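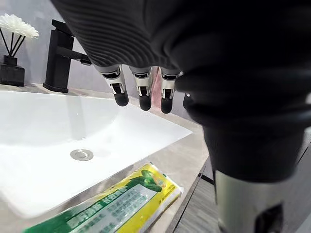

Keeping a small bathroom counter clear – what actually stays out at your place?

Posted in: Bathrooms and Laundry

stoltero_lane
Hi all! Long-time reader, first time starting a thread, so forgive me if I ramble. We moved into a place in the Nivia building in December and the bathroom has one of those white rectangular basins with the wide flat rim, set into a gray-beige marble-patterned top. I love it, I really do, but the counter itself is tiny. The shelf is 22 inches from the sink (I measured, because I am that person) and somehow everything still ends up around the faucet.

What I have out right now is a mug with the toothbrush in it, a little black vase of white fluffy fake flowers, and the toothpaste, which lives wherever it was last put down. The soap is in its lidded box up on the wire shelf.
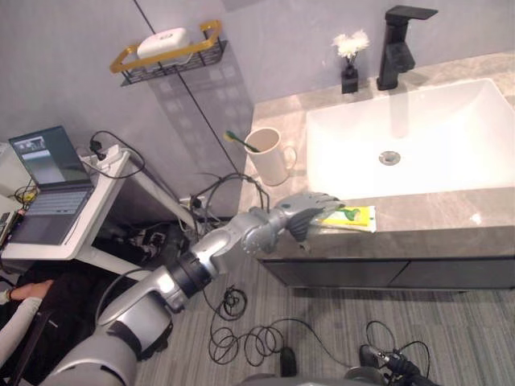
So my question is mostly about the toothpaste. My sister says it should stand in the mug with the brush, my husband says a drawer, and I go back and forth. I'd love to hear what the rest of you do, and please be as fussy as you like!

posport_pam
Welcome! I'm with your sister. Ours has stood in a mug for years, cap down, and I give the mug a good wash when I do the sink. You do get a bit of gunk in the bottom, but a folded paper towel takes care of that. Your flowers sound sweet, by the way, keep them.

grout_and_about
I'll disagree, kindly. Toothpaste in the mug means the brush leans against a sticky tube, and then you have a sticky brush handle too. Drawer, every time. You said the counter is tiny, so why give up any of it to something you use for a minute in the morning and a minute at night? I'd move the flowers up to the shelf as well – they only collect dust down by the faucet.

dursun_attic
Oh no, leave the flowers alone! A black faucet and a black vase next to each other is a nice look, and a quick shake over the tub gets the dust off. On the toothpaste I've changed my mind more than once. I bought a little stand for 99 cents at a yard sale and it works fine, though it tips over if you look at it wrong.

stoltero_lane
These are so helpful, thank you! I tried the drawer for a few mornings and my husband was thrilled and I forgot where it was twice. One more thing while I have you all here. I keep a pink terry towel for the bathroom, the thick loopy kind, and I can't settle on folding or rolling it. Folded it takes up a lot of room, but I like how it feels when you put your hand flat on it.

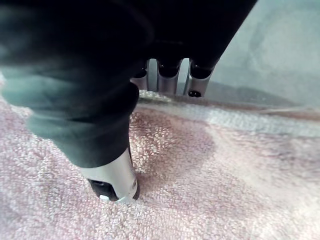 Rolled it fits in a basket, only then it never seems to dry as well after somebody has used it. I've been giving it about 60 minutes over the tub before I put it away, and I'd be glad to skip that step.

grout_and_about
Hook on the back of the door. No folding, no rolling.

posport_pam
A hook bunches up a thick towel, though, and the middle stays damp. I'd fold it in thirds over a bar if you have the wall for one. And skip fabric softener on terry, it makes the loops go flat and slick.

dursun_attic
Agree with Pam on the softener. Stoltero, do you have room for a bar near the desk side, or is that wall taken?

stoltero_lane
There might be a spot! I'll get the tape measure out again tonight and report back.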